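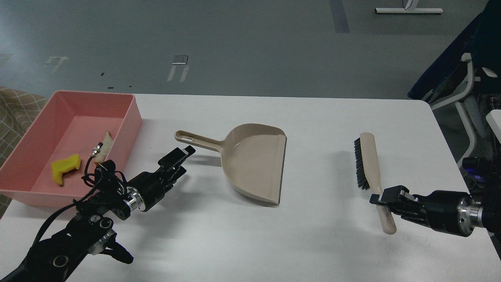
Dustpan, brush and pink tray on the table.

We moved into the flat in Birnbridge in January and by the end of the first week I had given up on the vacuum cleaner. It came with us from the old house, where we had carpets. The flat has hard floors in every room except the bedroom, and the vacuum mostly blew crumbs under the cooker. The neighbours below could also hear it, and they told us so.

So I have been sweeping. I do the kitchen after breakfast and again after tea, and the hall when it needs it, usually after rain. It takes me 6 minutes for the kitchen and a bit longer if I move the chairs. I had expected to find this a nuisance and I don't mind it much.

The first brush I bought was a Flernier, from the hardware shop on the corner. The bristles were too stiff. They flicked things away from me and left a line of dust at the lip of the pan that I could never get rid of. I kept it for the back step. The one I use indoors now is a softer one from Pumphrey, which cost more than I wanted to pay, but it picks up flour.

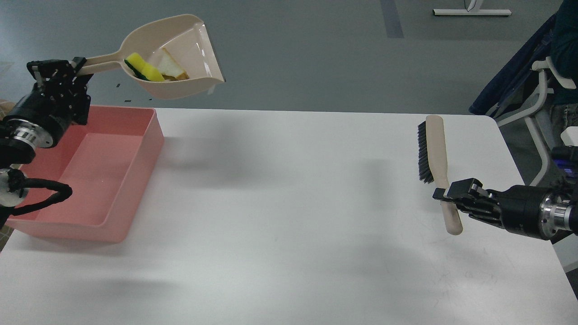 Emptying is where I used to go wrong. Our kitchen bin has a swing lid, and whatever I had swept up went on the lid, then on the floor, and I swept it again. A wide, open tub is far easier. With a shallow one like the pink bin you can hold the pan by the handle, well up, and tip the scoop down towards it. I keep mine lower than that when it's fine dust, as it drifts. The tub then gets emptied into the outside bin once a day.

For the long-handled broom in the hall I went back to Skusen, who made the one my parents had. The handle is 110 cm, a little short for me. I have looked at extensions and they all seem to wobble. 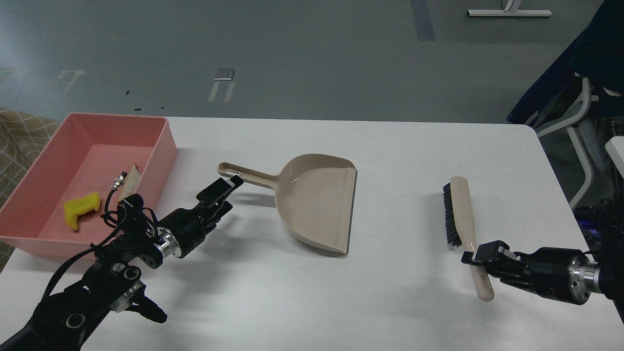

The bedroom carpet is still a problem. A stiff brush lifts the hair but it is slow work on your knees, and I have gone back to borrowing my sister's carpet sweeper every other week. It is an old one with a rubber bumper and it squeaks. I would buy one myself if I had anywhere to put it. The hall cupboard has the boiler in it and the boxes we haven't unpacked.

Next job is the gap beside the fridge, which is too narrow for any brush I own. I tried a ruler with a sock on the end and lost the sock.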